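In Praise of the Boring Upgrade

I have been writing software for money long enough that I now have opinions about lockfiles, and this is one of those essays, so get yourself a coffee first.
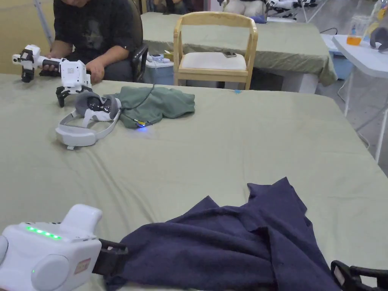
My complaint is with the way most of us treat dependencies, meaning all the little packages other people wrote that our own programs stand on. We add them cheerfully and then leave them alone for years, the way you leave the boxes in the garage alone after a move. Then one March somebody has to upgrade something, and the whole team loses a month to it.

I lived through one of those at Grivance, where I looked after a scheduling tool called Plollodeck. It was a good little program and I was fond of it (I still am). When I took it over it had 89 direct dependencies, and 41 of them were at least one major version behind. The date picker alone was so old that its documentation had been taken down, and we were reading the source to find out what the options did. We had pinned everything because pinning felt safe, and for a good long while it was safe! The build passed, the customers were happy, and there was always a feature that mattered more.

What broke it was a security notice for a parsing library we had never heard of, four levels down. The fix existed only in the new version. The new version wanted a newer runtime, the newer runtime would not compile our image package, and the image package had been abandoned. I remember sitting there at 11 at night with so many tabs open that I could only see the icons, feeling quite sorry for myself.

So now I upgrade all the time, in tiny bites, and I will argue with anyone who says it is a waste. On my current project, Podby, we take whatever is new every morning before anyone writes a line of their own code. Most mornings it takes 5 minutes. Some mornings something fails, and because only one or two things have moved, we can usually see which one did it before the coffee is cold.

People I respect disagree with me. The folks who maintain Ochoa, the form library we use, think you should upgrade twice a year and read every changelog line by line. I see the appeal - a changelog is a lovely thing when it is well written, and theirs are - but I have never met a team that kept the appointment. Twice a year becomes once a year, and once a year becomes "after the launch."

I should admit that my way leans hard on tests. Without them you are just inviting strangers to rearrange your kitchen every day. Podby had 40 tests when we started doing this, which was too few, and we were bitten by a rounding change that slipped straight through into the invoices. We wrote more tests after that, mostly dull ones, and I would do that part sooner if I had it to do again.

If your own project is already years behind, please don't try to fix it all in one brave weekend. Pick the smallest outdated package you have, move it up one version, ship that, and go home. Tomorrow you can do the next one.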